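The open day at Ida was on 18th March, and as I had been promising myself a look at what these household machines can really do, I took the early train and was there well before the doors opened. They gave us tea (very good tea, I must say) and a short talk from Sang-wook Choo, who told us the team has put in more than 2,000 hours on tidying alone. Tidying! I have put in a fair few myself, and my own shelves are no advertisement.

The task we had all come for was the storage cart, where books and boxes and all the odds and ends of family life have to be handled without anything being squashed. I stood there for 20 minutes and could happily have stayed longer. 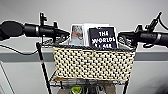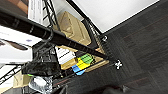
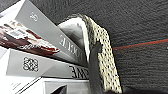
Books in the basket, bright blocks on the shelf, and boxes close beside the gripper finger.

Davell, standing next to me, thought it was all much too slow, and said that a machine which needs a whole afternoon for one shelf is no help to anybody with children. I do see that, and I said so, but I was rather charmed all the same - my mother's first washing machine needed watching too, and she wouldn't have parted with it. For a shop stockroom overnight I could imagine it quite soon. For my own back bedroom, I would want to see it cope with wool first.

There is another open day in October, and the lift is at the far end of the car park if you don't fancy the 57 steps.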